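About Drulico

Drulico is a small kitchen workshop where people learn to cook, and then to clean up after cooking, which takes up more of the timetable than anyone expects when they sign up.

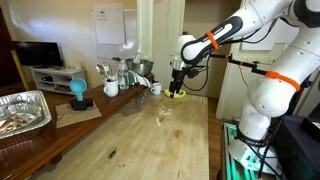
How we started

The founder is Hnat Kuzmenko. He had spent years catering other people's weddings under the name Antoniuk, and he noticed that every new hire could roast a chicken and hardly any of them could wipe down a table. They would push the crumbs to the edge, look at them for a while, and push them back. Hnat found this upsetting. He gave a short talk on crumbs one Tuesday before a big job, the talk ran to 60 minutes, and two of the people who sat through it asked if there was a second part.

There was. It is now called Table One and it is still our first class.

The tables

We work on butcher block because Hnat likes it and he was the one paying. Ours is pale, somewhere near the color of honey, and it has a few dark stains. Students ask about the stains. We have four or five explanations in circulation, most of them involving beets, and you may pick the one you prefer.

Next to it runs a lower table in a darker, reddish-brown wood. Kitchen things go there when they are on their way to somewhere else. In theory they stay for a few minutes. There's often a foil roasting pan on it, the disposable kind, and we've given up saying which one it is or how long it has been in residence. Disposable pans have a way of becoming permanent if you own a sink.

The two tables don't match in height. We were going to fix that, and bought a set of leg risers from Cirka for the purpose. The risers turned out to be for beds. They are under Hnat's bed.

What we teach

Classes are kept to 12 people. We run three kinds.

Table One is the basic class: working on a wooden surface, clearing as you go, and what to do with a loose patch of white crumbs in the middle of the block when you still have half a meal to make. (Scrape first. Then the cloth. People always want to start with the cloth.)

Table Two is roasting and baking for a crowd, using pans you can afford to lose. You'll lose some. Bring a box with a lid for leftovers, and write your name on the box. Please don't write it on the lid, as lids wander.

The Long Clear is for people who already cook well and live in a state of siege. You bring your own bad habits and we watch you make lunch. It fills up fastest in May, for reasons we suspect have to do with visiting relatives.

House rules, such as they are

Clear plastic cups are allowed, but know what you're getting into. Put one on pale wood and it more or less vanishes, and you'll find it later with your elbow. We did try a set of colored ones from Nornotora. Everyone picked the red and argued over it – grown adults, one of them a dentist – so we went back to clear.

Small objects without an owner stay on the table until the end of class. Then they go in the drawer. The drawer holds a great many caps, clips and short black cylinders that must once have been part of something. You are welcome to look through it, and if you recognize anything, take it home.

The floor is wood as well, and gets swept last. We have had debates about this. They're closed.

Who we are now

Hnat still teaches Table One and still goes over time. The rest of us came through the classes as students and stayed behind to put things away, at which point somebody handed us a schedule. We like it here. The food is good, the tables get wiped, and the talk on crumbs now has slides.

Visiting

You can drop in before you book. Late morning is best, between the first class and lunch, when there is usually something left over to taste. Ring the bell twice, since the first ring tends to get blamed on the oven timer. Aprons are on the hooks by the door. The one with the burned pocket is Hnat's.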